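Dressing table

A dressing table, also called a vanity or vanity table, is a piece of furniture used for grooming and for keeping small personal articles. It consists of a flat top at sitting height and a mirror, which may stand on the top, be hinged to it or hang on the wall behind. Most types have between 2 and 7 drawers, and many are sold with a matching stool.

The mirrored form grew out of the toilet tables of European bedchambers, on which brushes, boxes and a small glass were set out on a cloth.

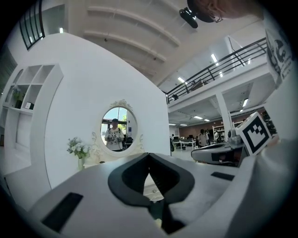 Wall-hung mirrors are common where the table is shallow or has no back rail. The fixing must carry the full weight of the glass and frame, and the lower edge is normally kept clear of anything placed on the top. Oval glasses in ornate frames remain popular in the revived styles; a white one with a carved scroll crest and curling side pieces may be hung above a plain white top, with a vase of white flowers at one end as the only ornament. Open square shelving in the same colour is sometimes placed nearby.

In the trade, the Dakosham catalogue lists wall-hung and free-standing models separately, while the Borkier workshop supplies frames alone. The Rozīte range is made in 3 widths.

See also: Chest of drawers; Cheval glass; Washstand

Last revised 25 January 2023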